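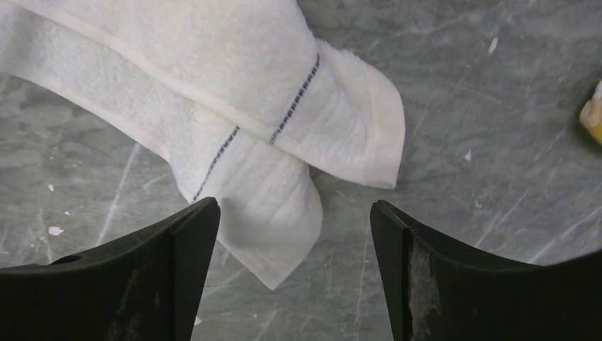

白タオル(紺系の飾り線入り)、たたみ作業台にて

ヌルホルム館 リネン室点検表 タオル・たたみ作業台
対象月:3月
記入:Sawsan Yammine
判定の書き方:良/要注意/不可。要注意と不可には必ずコメントを付けること。

1.作業台

1-1 台面に水気、洗剤の残り、糸くずがないか
判定:良
コメント:始業前に乾いた布で拭いた。大理石模様の台は糸くずが目立ちにくいので、手のひらでも確かめること。

1-2 台面の欠け、ひび、ささくれ
判定:要注意
コメント:通路側の角に小さな欠けあり。指では引っかからないが、ループ地のタオルは引っかかることがある。補修を依頼済み。直るまでは通路側でタオルを引きずらない。

1-3 台の周囲の床
判定:良
コメント:朝のうちに台車が1台はみ出していたため壁際に戻した。

2.タオル本体(白・パイル地)

2-1 パイルの引きつれ、ループの飛び出し
判定:要注意
コメント:抜き取りで2枚に飛び出しあり。引っ張らずに根元ではさみで切る。切ったあとに穴が見えるものは雑巾用の箱へ回す。

2-2 飾り線のほつれ
判定:良
コメント:細い線なので、端のほうで糸目がゆるんで見えることがある。爪で軽くなでて糸が浮かなければ良とする。浮くものは別に置き、次回の点検で見直す。前回の用紙では「ゆるみ」と「ほつれ」が混ざって書かれていた。糸が切れている場合だけ「ほつれ」と書いてください。

2-3 縁の平らな部分、角の縫い目
判定:良
コメント:角は四つとも見る。たたんだままだと内側の角を見落とすので、必ず一度広げること。

2-4 しみ、黄ばみ
判定:要注意
コメント:生成りに近い白のものと、黄ばんだものの区別がつきにくい。窓側で見本布と並べて判断する。室内灯の下だけで不可にしない。

2-5 異物の混入(ヘアピン、安全ピン、紙片)
判定:不可
コメント:重なりの間からヘアピンが1本出た。けがはなし。回収袋を開ける時点で振る手順が抜けていた。午後の組から、袋を開けたらまず1枚ずつ振り、そのあと台に載せる。ねじれたまま重なっているタオルは、重なりをはがして中まで見る。

3.たたみと重ね

3-1 折り目のそろい
判定:良
コメント:折り返しの内側にしわが残っているものは、開いてたたみ直す。上から押さえてごまかさない。飾り線が斜めになっていたら、たたみがねじれている目印になる。

3-2 重さの確認
判定:良
コメント:乾いた状態で1枚およそ400グラム。500グラムを超えたら乾燥が足りないものとして乾燥機へ戻す。はかりの表示がゼロに戻っているか、載せる前に見ること。

3-3 積み上げの高さ
判定:要注意
コメント:棚の上段で12枚以上になっている列があった。上限は11枚。多い分は下段へ移した。

4.乾燥機まわり(Stollel 社製)

4-1 糸くずフィルターの清掃
判定:良
コメント:運転ごとに取っている。記録欄の押印が一か所抜けていたので、担当者に確認して埋めた。

4-2 排気口の詰まり
判定:良
コメント:外側の羽根の動きを確認。

4-3 取り出し直後の積み重ね
判定:要注意
コメント:熱いまま積むと中に熱がこもる。冷却運転が終わってから取り出し、かごに広げて置く。積むのは手で触って熱を感じなくなってから。

5.保管棚・薬剤

5-1 漂白剤と清潔リネンの分離
判定:良
コメント:Shemweta の納品箱が一時的に棚の前に置かれていた。中身は柔軟剤。薬剤庫へ移動した。

5-2 棚の固定
判定:良
コメント:左右に揺すって動きなし。

次回までに行うこと
・作業台の角の補修(設備係)
・袋を開けたときに振る手順を壁の手順書に追加(Yammine)
・見本布の交換。今のものは洗いすぎて色が変わっている。
・棚の上段に枚数の上限を示す札を付ける

備考
この用紙の2-4は、以前の版では「汚れ」の一項目だけでした。古い用紙が引き出しに残っている場合は使わずに処分してください。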